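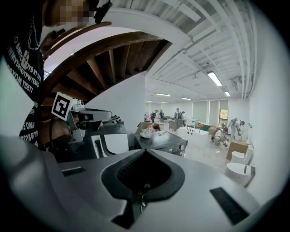

Valtteri Karppinen
Data collection lead, Petham floor

September, notebook, pages carried over from the loose sheets

Going through the handheld gripper rules again before Kauko freezes them as revision 3. Notes as I went, not in the order of the draft.

Markers. The draft says "marker clean and visible." Too vague to check. Proposed wording: marker flat on its mount, white border complete, no tape or finger over any part of it. Hand stays behind the marker on the grip. Each hand has its own pattern, and the left and right devices do not get swapped mid-session. If they do get swapped, stop the recording and start a new one. Eetu wants to fix swaps in post. I don't, we lost most of a morning to that on the Akum set.

Pads. Wipe before the first take and after any task with liquids. A pad with a lifted edge goes in the repair bin, no glue on the floor.

Cables. The draft has one line on this and it needs more. Two separate cases:
- cable on the device: a small loop is fine, but it must not cross the pad or the jaw at full open
- cable on the floor: routed along the wall side where possible, otherwise taped at the crossing. Loose cable on a mat counts as a stop condition.
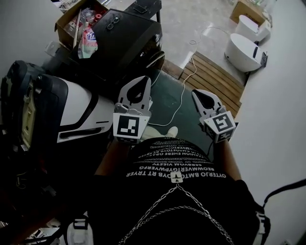 Both grippers up, markers facing the head view. White cable runs over the green mat behind the left one.

By the wording above, that cable is a stop. Written up against the draft as item 12 in the Clesik tracker, assigned to me.

Floor. Walking zone to be kept clear 50 cm on each side of the operator. Boxes and bags that are not task objects go outside it. Slatted mats are allowed as task objects but not as something to stand on. Eyeglasses, phones and so on off the work surfaces and into the tray. Aleksi asked whether personal things in view are a privacy matter or a clutter matter. Both, so it goes in both sections.

Faces. Pixelation is done before anything leaves the local disk. No change. Printed clothing: Esko would like plain shirts only, on the grounds that lettering near the device may upset the marker detector. No evidence either way yet. Left as "preferred" until somebody runs the comparison.

Start pose. Both devices raised in front of the chest, jaws open, held for 2 seconds, then go. The Ahonen sheet says to hold until the tone, but the tone is hard to hear at the far end when other stations are running. Keep the count.

Session length. 32 takes, then a break, straps off. Several people have been skipping the straps part. Put it on the sign-off sheet as its own box.

Open:
- who signs for mat condition
- bathroom tasks, does the toilet lid count as a contact surface for the wipe rule (I say yes)
- tape type for floor crossings, the gray one leaves residue

Comments to me by 16:00, Kauko has the master copy.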